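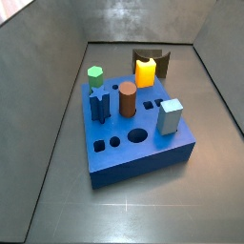 Blue foam block and pegs, with the green hexagonal one standing at the back left.

From: Tae-yang So
To: puzzle-swap list
Subject: Re: Cleaning foam pieces before the next swap

On February 2018, in the list digest, the Zollitz branch wrote:

> We have two boxes of foam and cardboard puzzles left over
> from the last swap. Some of the foam smells like a basement.
> Does anyone know if it can be washed, or should we throw
> it out? Also, is the July swap still at the Çınar hall?

Foam can be washed. I have done it with most of my own sets. Use lukewarm water and a small squirt of dish soap, and squeeze the pieces instead of scrubbing them. The surface tears if you use a brush. Rinse until the water runs clear, press the pieces between two towels, and stand them on edge to dry. Thin pieces are ready the next day. A thick slab takes much longer -- I had one that was still damp in the middle after a week.

Don't put them on a radiator. I lost half of a Duveo map set that way. The edges curled and the pieces never fit again.

For the smell, try a closed bin with an open dish of baking soda in it. Give it 14 days and change the soda once at the halfway point. If it still smells after that I would throw it out.

Cardboard is another matter. You can wipe the printed side with a barely damp cloth, but if there is mold on the back, get rid of the whole box. It spreads to whatever is stored next to it.

Please count the jigsaws before you bring them. Last time we had a Cavis harbor puzzle marked 1500 that came out at 1493, and it went home with two different people before anyone wrote it on the lid. A strip of masking tape with the number missing is enough.

Yes, July is still at the Çınar hall. We have seven tables this time and the side door will be open for unloading. If you want a table to yourself, write to me off the list.

I also still have the Zollitz card trays from last year. Tell me if you want them back.

Tae-yang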